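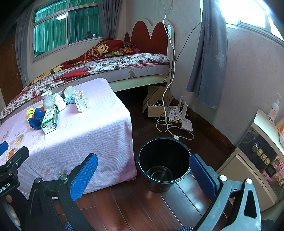
Black bucket with wire handle, beside a covered low ottoman or table

Home > Cleaning & Laundry > Buckets & Pails
Search our range Go Advanced search

Dreseo Bedroom Bucket, black

I have sold buckets for long enough to distrust anyone who gets excited about one. The Dreseo is a black plastic bucket with a thin metal handle. The supplier's sheet calls it a "room refresh vessel". We have left that off the label.

What you're buying is something to stand next to the low table or ottoman while you clear it. Paper cups, used tissues, empty cartons and crumpled plastic bags go in, the cloths get sorted out for the wash, and you get your surface back. Any bucket will do that. A shopping bag will do it too, until it falls over.

The handle folds down flat against the side, so you can drop things in without knocking it. I like that more than I expected to. It is bare metal with no grip, and if you fill the bucket with water and haul it up the stairs at Hirkham you will feel it in your fingers. Kinga Antal in our shop wraps hers with a strip of old towel.

The sheet also claims the colour "hides everyday marks". It hides dark ones. Dried soap and dust show up plainly on black, and a pale bucket would be the better choice if that bothers you.

Will it fit under the bed? That depends on your bed, and on what you already keep down there. If the space is taken up by a box of cables, as it is in most houses I've been in, measure first. We get returns over this every June when the students move out.

Details
Colour: black
Handle: metal, folds down
Lid: none, and we don't stock one to suit
Weight rating: the maker gives no figure, so neither will we
Stock code: 2692

The pink sheet, bedspread and striped fabric are not included. We don't sell bedding at all. Hiếu Đinh at the Suvosthorpe counter gets asked about the heart-shaped headboard and can't help with that either.

Also considered
The Shim pail costs more and comes with a lid. Worth it for nappies, poor value for tidying. Ilona Vida tried both at home and kept the Dreseo, mainly on price – she says the lid was always on the floor anyway.

Returns
Unused buckets can come back to either shop with a receipt. We won't take one back after paint, grout or bleach has been in it. Limit of 2 per customer on sale days.

Filed under: buckets, bedroom, tidying, plastic ware

Contact us | Delivery | Hirkham and Suvosthorpe shops | Back to top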